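Why we stopped scoring the whole fold-and-hang task with one number

29 July 2019

My colleague Farzana Bangash asked me after the group meeting to write down what I tried to explain there with too many slides. So this is the written version, and I hope it is shorter.

Our task is hanging clothes with two arms. The policy, which we call Podora, learns from demonstrations only. In March we reported one success rate for the complete task, and this number was low and told us very little. When a run failed, I could not say if the problem was in the garment or in the hanger. I had to look at the recordings again and again.

The new method cuts every run into stages, and each stage has its own label. The first stage we look at is the waistband stage. The two grippers must hold the waistband at its two ends so that the garment hangs open between them. With shorts this is quite a good test, as the legs can stay on the table and the arms don't need to lift very high.
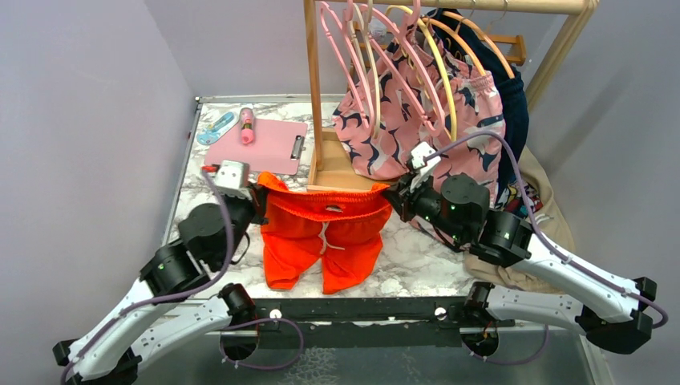 What we found with Colel

Colel is our small tool for the labels. It shows a run to a person, and the person marks where one stage ends and the next begins. We gave 64 runs to two people who did not speak with each other about them. They agreed well on the waistband stage. They agreed much less on the hanger stage, and I was surprised by this, because I expected the opposite.

With the labels, the picture of our results changed. The waistband stage was good in about 73 percent of the runs. Most of the loss came later, at the hanger.

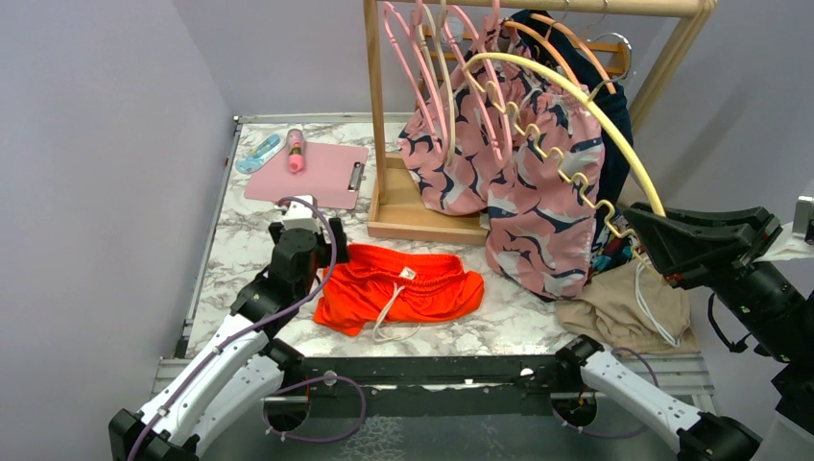
My opinion is that the hanger stage was badly defined by us, and the policy is only a part of the problem. We wrote "gripper holds the hanger" and thought it was clear. But it makes a big difference where it holds. In the run above, the right gripper is closed on the lower end of the yellow hanger, and the hook is far away from the fingers. One labeler called such a grasp correct and the other one did not, and both had followed the text I wrote. The new text names the part of the hanger. I will repeat the labeling with it before I compare Podora with the older Ghoneim baseline, which was trained on the same demonstrations.

There is one more thing I am not sure about. The stages have an order in our labels, but a person who does this work sometimes prepares the hanger first and the garment second. Farzana thinks we should allow both orders. I would like to try it on 6 runs by hand and see if the labels still make sense.

The label text is in the Vurkenmont folder, for those in the group who want to correct my wording.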